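May, early, kettle on

Day 20 of the choir challenge and I finally got the high entrance in the Skurton piece! Tomomi Kuroda made us sing it on "noo" until it floated.

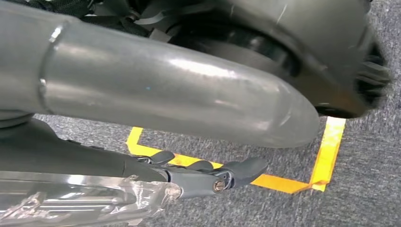

Breathing is my whole life now. Tomomi wants the air to travel in one long line, and I've been picturing a big gray tube, with a raised ring where two sections join — that ring is my bar 136, where I always snatch a breath. Tonight I sailed right over it. I could have cheered.
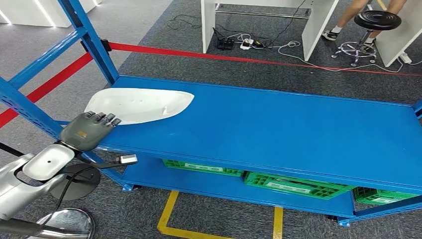 Filed under: Singing, Small Wins

Yamuna Pillai has lent me her Ebrahimi songbook, 454 pages, her pencil marks all over the alto lines. I've tried 3 songs so far and love the slow one in Moludow's arrangement best.

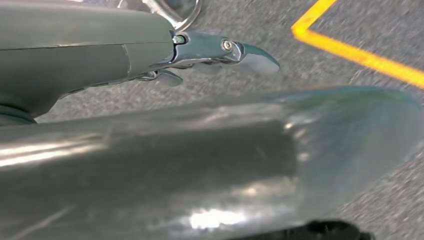 posted by me, altos, back row

Hummed all through washing up. Must ask Yamuna about the low G on the last page, and buy more honey.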